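Dalarar two-arm teaching kit, a review after one winter of use

I bought the Dalarar kit with my own money and I have used it since the autumn in my small workshop. I write this review for people who want to teach a robot by showing it the work, and who have no big laboratory behind them. Before this I used a single Kodham arm for two years, so I compare with that one quite often.

The kit comes with two follower arms, two leader arms, one long beam for mounting, the cables and the software, which is called Major. You hold the leader arms in your hands and the followers copy you. When you press the pedal, Major records the joint positions and the camera pictures until you press it again. This is one episode. After enough episodes you can train a policy, on your own computer or on a rented one.

Setup took me one full day. The printed manual is short and in my copy two pages were in the wrong order, but the drawings are good. The part that needs patience is the calibration. Both leaders must be in exactly the same rest pose as the followers, and if you are careless by a few degrees you will feel it all week. I did mine three times.

The leader arms are light, lighter than the Kodham one, and this is the best thing in the kit. I can record for nearly 30 minutes before my shoulders ask for a break. The trigger for the gripper is less good. The spring is stiff at the start and then suddenly soft, so a beginner closes too strongly. My first episodes with small objects were almost all useless because of this.

For my test I wanted a task which needs precision with one hand and leaves the other hand waiting: putting hand tools away in a hard case. I recorded 100 episodes of it with a screwdriver. The approach to the handle is the difficult moment. If you come too high, the fingers close on air, and if you come too low, they press on the table and the follower complains with a small tremble. I learned to stop shortly before closing. Later I understood that this was a mistake, as the trained policy also learned to stop there, and sometimes it stayed stopped. Now I try to move slowly but without a break. 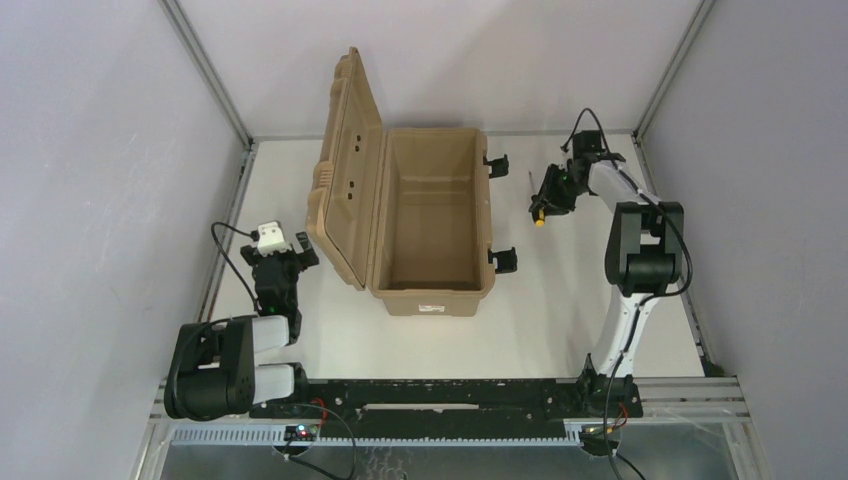

Page last changed: 4 March 2023

With the right arm at the screwdriver like this, the left one stays folded at its side, and I recommend this for every task with one arm. In the beginning I left the idle leader lying free on my desk, and each time I touched it with my elbow the follower moved too. The hook from Skornwood, sold separately, holds it well.

The cables are my main complaint. The one on the forearm makes a wide bow outside the elbow, and I would like clips for it in the box.

The result after training: from 20 trials with the policy, 16 ended with the screwdriver in the case. For me this is satisfying. I would buy the kit again, but I would ask first if the trigger spring has been changed.

Comments (3)

benchrat: Same trigger problem here. I put a softer spring in and it is much better, but then you have to calibrate the gripper again.

lowtorque_fan: Did you open the case by hand before each episode or did the arms do it?

Reply from the author: By hand, always. I tried latches with the leader arms one evening and gave up. Maybe in May, when I have more time – it needs both arms and a lot of calm.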